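开放日走马观花：Staltelard 样板间一下午

四月　文/一个爱逛厂的人

先说结论，值得去，但别穿新鞋。

下午一点多到的，Staltelard 在园区最里头，导航停在 Etuvton 仓库门口就不动了，剩下一段自己走。门口登记，发一张硬纸胸牌，我拿到的是403号。绳子太长，弯腰就打到桌子，后来塞口袋里了。

说是开放日，其实就是把几间做桌面收纳和小件陈列的房间开了门，随便看。没有讲解词，墙上贴了张流程，字很小。工作人员都挺忙，问了会答，不问也不来管你。我喜欢这种。

一楼先是材料间。纸板、软木、毛毡、几种桌面板的样块，摞得到腰。可以摸。毛毡那摞手感最好，但掉毛，我黑裤子蹭了一腿。软木的味道重，站久了有点闷。有个柜子抽屉卡住了，拉了两下没拉开，不敢使劲，算了。样块背面都写着编号，正面什么也没有，所以大家都在翻来翻去，翻完又不按原样放回去，我看到后来那摞已经全乱了。

材料间里有位女士一直在问哪种耐脏。得到的回答是看你放什么。她不太满意。我倒觉得是实话，我家餐桌换过两次面，第一次选了纯白，三个月就后悔，酱油印子怎么擦都在。第二次选了深的，灰尘又看得一清二楚。

上楼。楼梯窄，对面下来人要侧身。二楼是试摆的几间，也是我这趟主要想看的。白墙，浅色桌面，桌上只放一两样东西。以前觉得这种房间无聊，到了现场反而站住了，东西少，眼睛自己就会去找它。
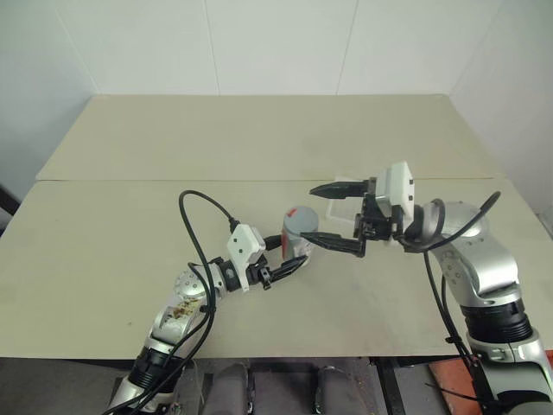
我做家里那点收纳好几年了，毛病一直是东西太多，台面永远留不出一块。看完这间第一个念头是回去把厨房台面清一遍。第二个念头是清不动。电饭锅搁哪儿？烧水壶搁哪儿？人家这里不用做饭。

不过颜色的事学到一点。米色的桌面配灰色的小筒子，筒身上就一道红，远远看过去先看见那道红。回想我家那个五颜六色的调料架，每个瓶子都在喊，结果找盐要找半天。打算回去全换成一个颜色的瓶子，只在常用的那几个上贴红条。胶带家里有，不花钱。

桌面也不是一整块，两块板前后拼的，中间一条细缝，直的，拼得很齐。我问了一句缝里进灰怎么办，回答说拿卡片刮。试了下自己的公交卡，手上比划了一下没敢真刮。靠外面那块蹭痕多一些，灰灰的，看着像是常有人用。这点我挺有好感，比那种擦得锃亮不让碰的样板间强。

插一句吃的。二楼走廊尽头有自助茶水，热水有，茶包两种，点心是一种硬饼，咬得腮帮子疼。要收钱，20块随便喝，扫码。我觉得略贵，但走累了也就认了。坐的地方不够，好多人端着杯子靠墙站。厕所在一楼，上下跑了两趟，建议先去再上楼。

喝完茶回去又看了一遍。人多起来了，带小孩的有好几家。小孩都往桌边凑，大人在后头拽。有个小男孩问为什么桌上这么空，他爸说因为没有你。旁边人都笑。

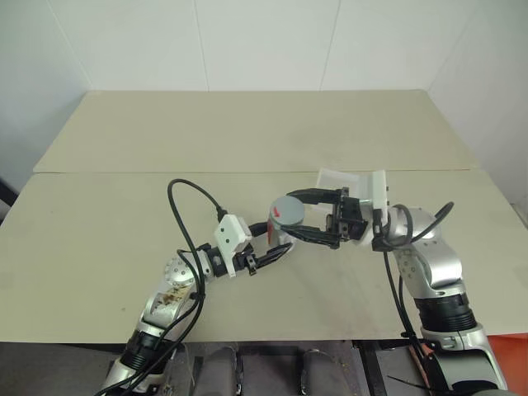

再说陈列。楼梯口贴着一张他们的小件摆放守则，总共5条，我只抄下来三条，手机快没电了，抄得急：

一桌一个主角，其他让开。
高的靠后，矮的靠前，圆的放中间。
拿起来再放回去，位置不准就重来。

第三条看着废话，自己试就知道难。隔壁有张给参观者练手的小桌，放了个空罐子和一块贴了标记的垫子，让你拿起来再放回原位。我试了几次，每次都偏一点点。手一松它就歪。平时在家放杯子从来没想过这件事，随手一墩就完了，怪不得杯垫上的水印永远是两三个圈叠在一起。后面排队的人催，只好让开。

圆罐子比方盒子难放，方的还能跟桌边对齐，圆的没有边可对，只能靠那道条纹认方向。这是我自己琢磨的，不知道对不对。回家拿茶叶罐试了，有条纹的确实好认一点，没条纹的那个我转了半天，也看不出转没转。

还有个小发现，筒子顶面的颜色比侧面浅一些，顶上还有个小红点。从上面往下看的时候，认的就是这个点。想到我那一抽屉罐头和茶叶罐，平时全是从上往下看，标签却都贴在侧面，每次都要一个个拎出来。标记应该做在盖子上！这个立马能改，回去当晚就改了七个，红笔不够用，后面几个画成蓝的了。

二楼还有一间专门摆文件盒的，没细看，印象不深。灯有点晃眼。再里面一间锁着。

顺便逛了下楼下的小卖部，是 Solanki 的货，铁艺小架子，分隔盒，抽屉垫。分隔盒我拿起来又放下三次。最贵的是一套组合柜，标价3,000，问能不能单买其中一个格子，不能。看中一个窄的推拉架，量了下尺寸，我家冰箱旁边那条缝塞不进去，差一指宽。气死。最后买了卷抽屉垫，颜色跟桌面差不多，米的。回来一铺，短了一截，拼了一块，也有条缝了，没人家的直。 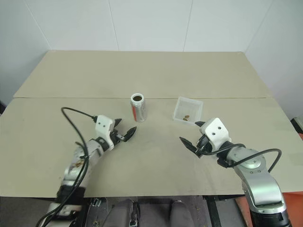
零食和小碎物怎么放

这部分单独写，因为我觉得最实用。

透明浅盒是好东西。平底，矮，里面放两小块什么，一眼看见。我以前爱用带盖的铁盒，好看是好看，盖上就忘，上个月翻出来一盒杏干，硬得能敲钉子。换成透明的矮盒以后，吃没吃完自己心里有数。

开了口的易拉罐单独放，别跟吃的挤在一块儿。我在家打翻过太多次，键盘换过一个。罐子站一边，盒子站另一边，中间留出一个手掌的空，伸手拿哪个都碰不着另一个。这个间距我回家就在书桌上照着摆了，目前一周没翻。

碎屑还是会有，浅色桌面上特别明显。我倒觉得明显是好事，看见了就擦。深色桌子我妈那边有一张，平时看着干干净净，一抹一手。

几点杂的，想到哪写到哪

停车难。园区里的位子上午就满了，我是坐车去的，下车走了一大段。路边没树荫，四月还行，再热就够呛。

胸牌要还。我忘了，走到门口又被叫回去，从口袋里掏出来已经折了个角，挺不好意思的。

拍照可以，别开闪光。我看到有人开了，马上有人过来说。

想看完整的话留两个小时。我一个半小时，后面基本是小跑，文件盒那间就是这么漏掉的。

隔壁 Plelidlow 那栋同一天也开门，做包装的，纸盒子折来折去那种。我到的时候门口已经在收牌子了，只从玻璃外面望了一眼，看到一摞没折的纸板。听一起等车的人讲比这边热闹，还能自己折一个带走。下回先去那边，再来这边。

还有就是出来的时候肚子饿得不行，园区门口就一家面馆，牛肉面，汤偏咸，面还可以。桌子油，筷子筒倒是摆在正中间。我拿完筷子又把它推回去，推了两下才推正。

抽屉垫的尺寸大家买之前一定量好，我量了宽没量长，已经吃亏了。厨房台面目前清出来半边，电饭锅还在原地，另外半边等我周末在弄。

联系投稿请走站内信箱　|　版权归作者所有，转载请先打招呼　|　返回顶部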